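Fadside Court Residents' Association
Minutes of the July meeting, held in the ground floor lounge at 7:00 p.m.

Present: Cuiping Liao (chair), Hongmei Jiang, Dardo Iturra, Yutong Bai, Zixuan Jin (minutes), and 14 other residents. Apologies from the Deng family, who are away until the end of the month.

1. Welcome and last minutes
Cuiping thanked everyone for coming down on such a sticky evening, and gave a special welcome to our new neighbors from the second floor. The June minutes were accepted, with one correction – the bike rack was repaired by Dardo and his brother, and we are sorry for leaving the brother out.

2. Summer courtyard supper
There was a long and very happy discussion of the supper. Hongmei has had 22 households sign up so far and expects more once the poster goes up by the mailboxes. Farkado will lend us folding tables again at no charge, which was warmly received. Yutong asked that there be plenty of plain water this year, as the lemonade was lovely but very sweet, and it was agreed to buy bottled water and to put out the big jug as well.

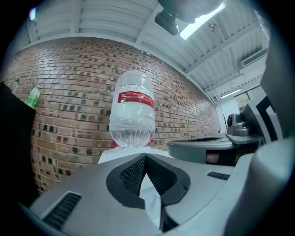 Bottled water, red and white label.

The supper budget was set at $400, the same as last year. Dardo offered to cook his beans and was told, by several people at once, that he had better.

3. Tea afternoons
Yutong reported that the tea afternoons are going nicely, although the noise from the laundry room does carry. A suggestion to move to mugs from home was talked over at some length. Most people liked the idea, but visitors often arrive without one, so paper cups will stay for guests and the rest of us will try to remember our own.
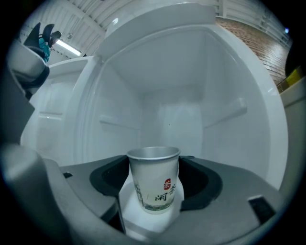

Paper cup printed with 闲茶.

4. Elevator
Tarnitz have written to say the new door sensor is on order. Cuiping will call them again, kindly but firmly, and ask for a date. In the meantime please let the doors close by themselves.

5. Garden beds
The hose is leaking at the tap end. Spending of up to $70 on a new one was approved. Zixuan will water the tomatoes while the Dengs are away, and anyone passing is welcome to pull a weed or two.

6. Any other business
A child's green mitten, of all things, is still in the lost property box. Hongmei asked whether the lounge piano could be tuned before the fall – carried over to next month, when we hope to have a price.

The meeting closed at 8:40 p.m.

Actions
Hongmei: poster and sign-up sheet
Cuiping: call Tarnitz
Dardo: hose, beans
Zixuan: tomatoes, piano price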